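Cell 4: gripper drops SATA power connector during harness work
October | By Ngân Khương
Print this ticket | E-mail this ticket
1 min read

Reported: right arm on the Surton PC cell loses its hold on the SATA power connector when it pulls sideways over the drive bay. Left arm is fine. Fault log shows 301, "object lost."

Checked the wrist coupling, screws tight. Checked the fingertip pads, both seated, one a little shiny. Wiped them down and reran the pick with the tower on its side and the panel off.

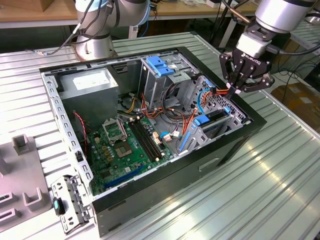
Grip force in the Haleo recipe was still set for the old connector. Raised it one step and slowed the pull. Also moved the wrist cable clip back, as it was tugging near the end of travel.

Pads have done roughly 3,000 cycles. Brurero stocks the replacements and a set is on order.

Status: open until the new pads are on. If 301 comes back before then, stop the cell and add the cycle number to this ticket.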